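Kitchen > Small Appliances > Induction > Skallska cooktop review

Skallska Induction Cooktop: Five Months of Wok Cooking

By Ayman Fahmy
Apr 17, 2019

The coil range in our rental takes a long time to heat and a long time to cool down, and a wok will not sit flat on it. The landlord is not going to replace it. I paid $58 for the Skallska at a closeout store and have used it most evenings for five months, mainly for stir-fries, noodles, soup, and reheating leftovers. I paid for it myself.

The cooktop is black with a white front edge. The white edge shows splashes of soy sauce and needs wiping every time. The black surface hides most things until the light hits it from the side, and then you see every fingerprint.

Power

It is rated at 2000 watts on the highest setting. What that means in my kitchen is that water for two people's noodles is boiling before I have finished slicing the scallions. On the old coil I could slice the scallions, wash the board, and still be waiting.

A high wattage on a household circuit has a cost. Ours shares a breaker with the outlet by the sink, and if the electric kettle is on at the same time the breaker trips. I now boil the kettle first. Check which outlets are on which breaker before you buy one of these, and do not run it off an extension cord. The manual says so and I agree with it.

Low settings

Low heat is the weak part. The bottom settings do not really give low heat. They give medium heat in bursts, with a pause between. Soup does not mind this. Rice minds a little – I get a firm layer on the bottom unless I turn it off early and leave the lid on. Caramel was a failure. It went from pale to burned during one burst and I did not try again.

If you make a lot of sauces or melt a lot of chocolate, look at something else. My sister has a Grotar that costs a good deal more, and it holds a low simmer with no pulsing that I can notice. I cooked on hers for a week in June, before I had my own, and that was what talked me into induction in the first place. On high heat I can't tell the two apart.

Using a wok on it

This is the question I get asked most. A round-bottom wok will not work here. It touches the surface in one small spot, it rocks, and the cooktop keeps shutting off. You need a flat bottom and a metal that a magnet sticks to.

I tried three woks. The first was an old carbon steel one whose bottom had warped slightly. It spun when I stirred and the heat was all in a ring. The second was a Lui, 14 inches across, thin and light. It heats very fast and I liked it for greens, but the sides stay much cooler than the base, so food pushed up the side stops cooking. The third is a Jardale, a big white one, and that is the one that stays out. It is slower to come up to heat and it holds the heat better when a pile of cold noodles goes in. It is also heavier, and I need both hands to pour from it.

With any of them, tossing is limited. Lift the pan and the cooktop beeps and stops heating until you put it back. It starts again by itself if you are quick. If you are slow, it turns off fully and you have to set the power again. I have mostly given up tossing and use a long spatula. The food tastes the same to me. You will not get the smoky flavor you get over a big gas flame, and I would not believe a seller who told you otherwise.

Batch size matters more than it did on gas. I cook the meat first, take it out, cook the vegetables, and put the meat back at the end. If I put everything in at once it steams.

Controls

The buttons are flat touch buttons. They work well with dry fingers and badly with wet ones. More than once I have pressed the minus button with a damp thumb and nothing happened, while the garlic kept getting darker. I keep a towel next to it now. I would have paid a few dollars extra for a knob.

The power always starts in the middle, whatever you used last time, so there are several presses before you are on high. There is a timer, which I use for eggs and for nothing else. The child lock is a long press and it does what it should.

Temperature mode is also there. I would ignore it. The numbers on the display had little to do with what my oil thermometer said, and they were further off with the thick pan than with the thin one.

Noise

The fan is loud for its size. It runs the whole time you are cooking and for a while after. It is a steady sound, and I stopped hearing it after the first couple of weeks, but people on the phone ask what it is. On the top setting the thin wok also gives off a high whine. The Jardale does not.

Cleaning

Wipe it with a damp cloth once it has cooled. The surface does get hot from the pan sitting on it, so wait a bit. Nothing has baked on so far, except some sugar from the caramel, and that came off with a plastic scraper and vinegar. The gap where the glass meets the edge collects grease, and I go along it with an old toothbrush every other weekend. Look at the air vents while you are at it. Mine had a fair amount of lint in them.

There are some fine scratches from dragging pans. You only see them up close.

What I would change

A longer cord. Mine barely gets from the counter to the outlet I want to use. A knob, as I said. Rubber feet that grip better – on a smooth counter it slides a little when I scrape hard at the bottom of the wok. I put a piece of shelf liner under each foot, well clear of the vents, and it has stayed where it is.

Would I buy it again

At $58, yes. At full price I would save a bit longer and get the Grotar for the low heat. For someone in a rental with a bad range, who mostly fries and boils, the Skallska does the job, and it goes with you when you move. Make sure the store takes returns, and try your own pans on it the first day. I will add to this review if anything breaks.

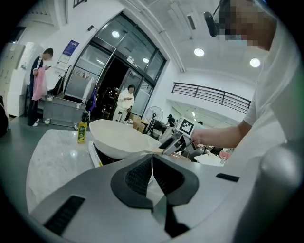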